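Prelley tests and certifies cabinet hardware: handles, hinges, drawer runners and soft-close dampers. The laboratory is in Skarketholm, with a smaller intake office in Talow. We work for furniture makers, kitchen fitters and importers. We do not manufacture or sell hardware.

## What we test

- Static load on handles and fixings
- Cycle wear on hinges and runners
- Finish adhesion and salt spray
- Closing force and damper recovery

Each order needs at least 6 samples from a single production batch. Samples are conditioned at room temperature before testing and kept after the report is issued. Mixed batches are returned to the sender.

## Staff and method

Nour Farah directs the laboratory and signs all load reports. Wissam Ghanem is responsible for calibration and for the Voß tensile bench, which is checked every June. Two technicians must record the same reading before a result is released. Where the readings differ, the sample is set aside and the test is repeated on a new one. 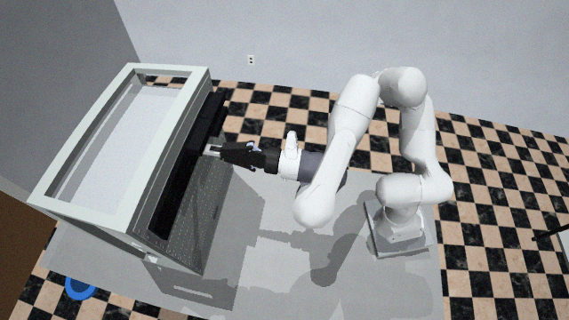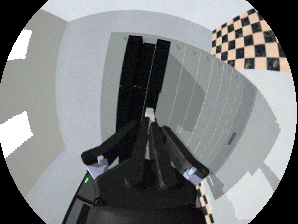
*Computer renderings. First: cabinet with bar handle.*

## Reports

A standard report runs four pages and lists sample numbers, fixing method, applied load, mode of failure and measurement uncertainty. Photographs of failed parts are attached as an annex. In the last reporting year the laboratory issued 1,577 reports, of which 195 were retests requested by the client after a design change.

Reports apply only to the samples received. They may be reproduced in full; extracts require written permission.

## Submitting samples

Send samples to the Talow office with a completed order form and the manufacturer's fixing screws. Substitute screws are recorded as a deviation. Drawings are accepted in metric units only.

Page last revised September 29, 2022.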